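Section 4: Checking a grasp result before you believe it

Read this section before you quote a success rate to anyone. It applies to the Himico wrist camera with the two-finger gripper and assumes you have finished the set-up in Section 3. The Plelmont planner ships with a demo that looks very good. Ours did too, until we moved the table.

4.1 Preparing the surface

1. Clear the work surface, then put out only the parts named on your trial sheet.
2. Leave the surface pattern alone. Don't cover veins, stains or specks with paper to help the detector.
3. Set the lights as they will be in normal use. If there is glare, note it on the sheet and carry on.
4. Place small parts near larger ones in at least 16 of the trials.

NOTE: The original Bogdan test set used a plain grey mat. Scores from that mat say very little about a marbled counter, and we no longer report them.

4.2 Running the trials

1. Open the fingers and move to the start pose.
2. Save one wrist view before the planner runs. Check that both fingertips show and that there is clear surface between them.
3. Write down the target by colour and shape. A small round red part and a red studded toy block are different targets, even if the detector gives them the same label. 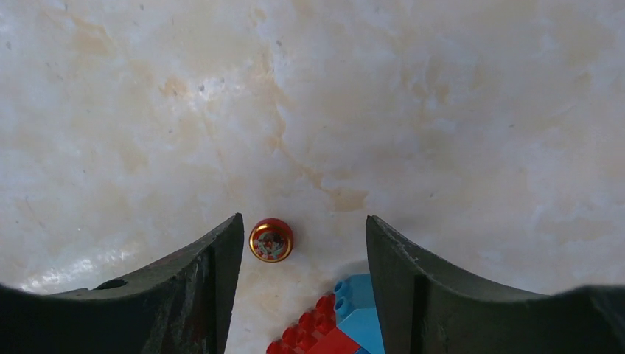 4. Start the planner and keep your hands off the stop button unless something is about to be hit. A stopped trial is a failed trial.
5. Repeat until you have 52 trials. Do not drop the first few as "warm-up".

CAUTION: Keep fingers and sleeves clear of the gripper while the planner is live. The closing force limit is a software setting and should not be trusted as a guard.

4.3 Scoring

1. Count a success only if the named target is held for the full lift. Nudging it into a better spot and trying again counts as a failure.
2. Have a second person score from the saved views without seeing the planner's confidence value.
3. Report failures by type – wrong target, missed grasp, dropped part – along with the total.

NOTE: Confidence is a poor guide. Tincuța Ciobanu rescored 111 of our older trials and marked 40 as failures, many of them with high confidence values. The Wolteck add-on is meant to correct this. We have seen a small gain on bare surfaces and no clear gain where parts sit close together, so leave it off for baseline runs.

If your rate is well above ours, check step 4.2.5 first.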